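Reading > Short Fiction > Work and Machines

Acceptance Criteria

The contract with Lovow ran to 51 pages, and cup restocking was on page 25. Oi-ling Liu read the clause twice. The system shall take a paper cup from the table and return it to the stack, without deformation, unattended.

"Unattended," she said.

"By June," said Garnet Fraser.

The policy had been trained on 1,701 demonstrations. It could close on a cup. It could also close through one. Hsiu-ying Cheng, who had written the grip controller, wanted more examples of the recovery case, a cup on its side, so Duarte Gouveia took up the grippers again and worked at the table. 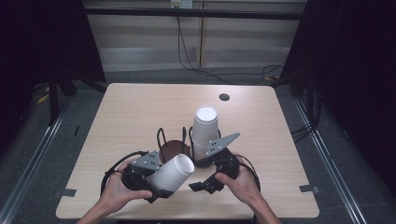
Recovery case: cup on its side, left gripper closed.

Oi-ling watched from the desk with the force log open. Duarte's wrists made corrections he could not describe when asked. He had tried once, for the report, and produced a paragraph that Hsiu-ying returned with the word "how" in the margin.

"My mother ran a canteen," he said. "4,000 cups a week. She did it while talking."

"Talking is out of scope," said Garnet.

The stack was the harder half. A cup had to arrive upright, concentric with the one beneath it, and go down without catching. The holder left little clearance for the fingers. Nirania, the vendor of the simulator, modeled paper as a rigid shell, and in simulation the stack always accepted the cup.

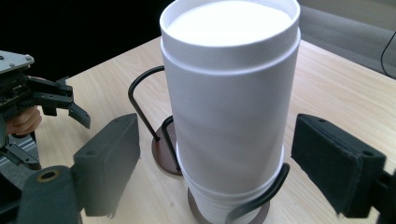 Wire holder between the gripper pads, tool view.

At six Hsiu-ying loaded the new weights. Run one stopped above the holder and timed out. Run two placed the cup and then, having no instruction to stop, picked it up again. Run three placed it and let go.

"Log it as a pass," said Garnet.

"One of three," said Oi-ling, and typed that.

Duarte put on his coat. On his way out he straightened the top cup with one finger, and she had to mark the final state as disturbed.

Related stories
The Laundry Clause
Endis Night Shift
Fu Counts the Spoons
A Drawer, Partly Open

Contact the editors | © 2023 | Back to top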